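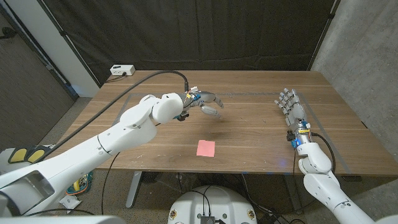
The tape outline and the practice target, a pink sticky note, with both hands over the table.

Step 4: Teach it where the table is

If you followed step 3, your two arms now move when told and stop when told. Enjoy that. The next job is less glamorous: giving them a work area they can agree on.

You'll need light-gray tape, a tape measure and one sticky note. Pink is good. We tried yellow first, and on a brown table the software treated it as a rumor.

1. Park both arms and hit the stop switch. Chun-hung Tu skipped this in August and still tells the story as if the arm started it.

2. Tape a large rectangle on the tabletop, inside the reach you measured earlier. Press the corners down hard. A lifted corner will find a finger.

3. Enter the corner positions in the Rindar config file. Units are millimeters. If you type a width of 4000, you have described a table we can't fit in the Podemcombe workshop, and the arms will go looking for it.

4. Stick the note flat, near the middle of the rectangle and a bit toward the robot.

5. Set the speed limit to 200 and the hover height well above the wood. Release the stop switch and run the touch test one hand at a time, with the other held up out of the way.

6. Check the cable to each hand at full reach. It should have slack left over. Ours didn't, and Tzu-hsuan Hsieh spent an evening with a soldering iron and a short vocabulary.

The hand should come down over the note. If it's off by a steady amount, fix the offset. If it's off somewhere new every run, go back to step 2 of the wiring page and tighten everything you swore was tight.

Run it 11 times before you move on to picking things up.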